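Six months with a secondhand projector

December 25, 2024

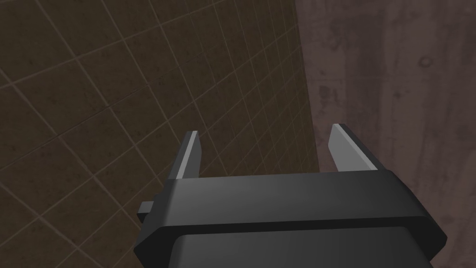
Edileuza Lopes wrote to me after my last post to say that a projector is a faff, that she'd had two of them and sold both, and that anyone with a living room the size of mine should buy a big telly and be done with it. Fair enough! I've had her message open in a tab for a week and I keep arguing with it in the shower, so I may as well argue with it in public.

First, the thing itself. It's a Trastier, the middle one in the range, and it came from a man in Cornavley who was moving to a flat with no blank walls. I paid £277 for it, with the remote, a ceiling bracket I haven't put up and a carrying case with a broken zip. The lamp counter said 900 hours when I got it home. I was told to expect 3,000 from a lamp, so there was plenty left in it, and even watching as much as I do I've hardly made a dent.

Edileuza is right about daylight. I'm not going to pretend otherwise. At two in the afternoon with the curtains open you get a sort of grey soup with voices coming out of it, and the football is hopeless. I bought a blackout blind in the end (measure the recess and not the glass, I got this wrong and had to send the first one back) and it made more difference than anything else I've done. With the blind down and the lamp on its low setting I can watch a film before tea and be perfectly happy.

She's also right about the fan. It's loud for the first few minutes and then settles, and by the time the titles are over I've stopped hearing it. My sister hasn't stopped hearing it. She sits at the far end of the sofa now.

But oh, the size of it! I watched a documentary about whales the first night and I think I said "look at that" out loud every couple of minutes. Subtitles you can read without your glasses. Old films that looked a bit small and fussy on the telly suddenly have all this room in them, and you notice people's hands and what's on the shelves behind them. I've gone back through things I thought I knew by heart.

The screen was the bit I dithered over. I started on the bare wall, which is magnolia and has a bump in it where a socket used to be, and faces went slightly custard coloured. Then I tried a bed sheet, then a roller blind, and in April I'd been given some birthday money that I had never spent, so that went on a proper pull-down screen from Ollilon. It's the plain white matt sort. The casing was easy to fix up, though you want a second person holding the other end and a pencil that you haven't just put down somewhere. Colours came right straight away. I did have to fiddle with the keystone setting, and if you can possibly move the projector so that it's square on to the screen, do that and leave keystone at zero, the picture is so much sharper.

Sound, then. The speaker built into it is dreadful, like a radio in a biscuit tin. Mine goes out through the headphone socket to a pair of Queiroz bookshelf speakers I've had since my first flat, with a long cable tucked under the edge of the carpet. I tried doing it wirelessly and everyone's lips were out of step with their words, so back to the cable I went. Cheap and ugly and it works every time.

A few people asked about plugging in a laptop. Mine went in with an ordinary HDMI lead and came up at the wrong shape, all stretched, until I changed the resolution on the laptop to match the one in the projector's handbook. If yours flickers, try a shorter lead before you start blaming anything else. My five metre one was the culprit and I lost a whole evening to it.

So Edileuza, I do see your point, and if I mostly watched the news and the cricket I'd have a telly too. For films in the evening, though, I wouldn't swap it. We've got one lined up tonight once the washing-up is done, and the blind's already down. Next job is the ceiling bracket, if I can find where the joists are.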